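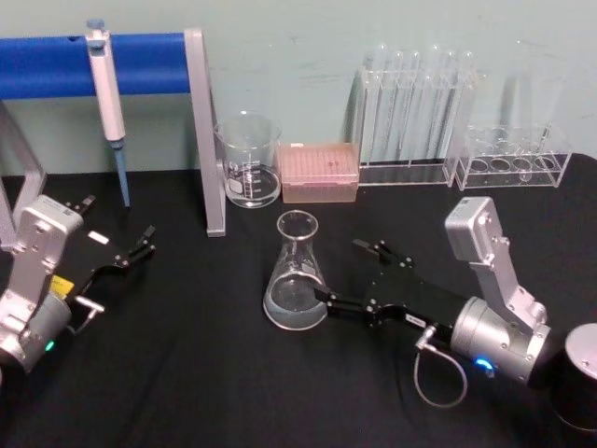

A clear glass flask on the black cloth, with an open gripper reaching around it.

How to Read a Mouthwash Label Before You Pay for It

By Tineke Desmet
Updated September 11, 2020

I don't have much against mouthwash. I have a bottle in my own bathroom. What I object to is the shelf at the drugstore, where every bottle promises a clean, strong, fresh, protected, total something and the only thing you can compare at a glance is the color. This page walks you through picking one, or deciding you don't need one, which is where a fair number of readers will end up.

If your dentist has told you to use a particular rinse, use that one the way you were told and skip the rest of this page.

What you need

The bottle, decent light, and your reading glasses. The print on the back is small and it wraps around the corner. A phone with the flashlight on will do the job in a store aisle.

Step 1: Write down the problem

Do this before you look at any bottles. Bad breath, bleeding gums, cavities, dry mouth and stained teeth are different problems, and a bottle that claims to deal with all of them should make you ask how. If you can't name a problem, put your wallet away for now. Brushing with a fluoride toothpaste and cleaning between your teeth comes first, and a rinse doesn't replace either one.

Gums that keep bleeding need a dentist or hygienist to look at them. So does a sore that hangs around, or breath that stays bad no matter what you do. A strong minty rinse can cover up a smell for long enough that you put off the appointment.

Step 2: Turn the bottle around

The front is advertising. Read the back.

In the US, look for a panel headed "Drug Facts." Near the top it lists active ingredients and what each one is for. A rinse with no such panel is usually being sold as a cosmetic. It may taste nice and freshen your breath for a while, and that may be all you want. Just don't pay extra for it on the idea that it treats something.

I tried this with two bottles from my own cabinet. The Totetti had a drug panel with one active ingredient, sodium fluoride, and its purpose given as "anticavity." Fine. The Uro, which cost more, had no panel, a long list of plant extracts, and the words "clinically inspired" on the front. I have read that phrase many times now and still can't say what it commits anyone to.

Step 3: Match the ingredient to the problem

Sodium fluoride is there to help prevent cavities. It makes the most sense if you get a lot of them, or wear braces, or have been told you're at higher risk.

Cetylpyridinium chloride, often shortened to CPC, is an antiseptic. It can help with plaque and with breath. Some people notice a bit of staining or a change in taste.

Essential oils (look for eucalyptol, menthol, methyl salicylate and thymol) can help against plaque and gingivitis. Many of these rinses contain alcohol and they sting. The sting isn't a sign that the rinse is working.

Chlorhexidine is a prescription rinse in the US. It's effective, and it can also stain teeth and dull your sense of taste, so it's normally used for a limited stretch under a dentist's direction. Please don't finish somebody else's leftover bottle.

Peroxide turns up in whitening rinses. Contact time is short and the amount is low, so keep your hopes low as well.

For dry mouth, look for an alcohol-free rinse. Many medicines cause dry mouth, so bring your medication list to your next visit and ask.

Step 4: Be hard on the numbers

"Kills 100% more germs" – more than what? Brushing alone? Water? Doing nothing? There is often a little symbol next to the number, and the symbol leads to a line near the bottom of the label. Find that line. If the comparison is with people who didn't rinse at all, it tells you nothing about whether this bottle beats the cheaper one beside it. Killing germs in a lab dish is also a different matter from having fewer problems in your mouth six months later.

Watch "up to" as well. Up to 24 hours includes one hour.

The ADA Seal of Acceptance is worth looking for. It means the company submitted evidence for the claim and it was reviewed. Companies have to apply for it, so a bottle without one isn't automatically bad. "Dentist recommended" with no further detail is a much weaker thing. Which dentists, and what were they asked?

Step 5: Compare the price per ounce

Store brands often have the same active ingredient at the same strength. Put the two drug panels side by side. If the active lines match, you're paying the difference for flavor, bottle shape and the ad.

Step 6: Use it as directed

Measure the dose with the cap. Most rinses say to swish for 30 seconds, and most people stop well short of that, so count or use a clock once or twice until you know how long it is. Spit it out. With a fluoride rinse, don't eat or drink for half an hour afterward, or for as long as your label says.

Rinsing right after brushing can wash away the fluoride your toothpaste left behind. Another time of day, such as after lunch, is a better choice.

Children under six shouldn't use mouthwash unless a dentist says so, as they tend to swallow it. Store it out of reach, particularly anything with alcohol.

Reader questions

Gijs Claeys asked about oil pulling. The evidence I've seen is thin. I wouldn't swap it for brushing.

Willy Kramer wanted to know if an old bottle is still good. Check the expiration date. Past that, throw it out and buy a small one.

Sanne Verbruggen asked whether "natural" means gentler. No. It's a marketing word on most labels, and plant oils can irritate a mouth like anything else. Stop using a rinse that leaves you sore, and mention it to your dentist.

In October I'll go through whitening strips the same way.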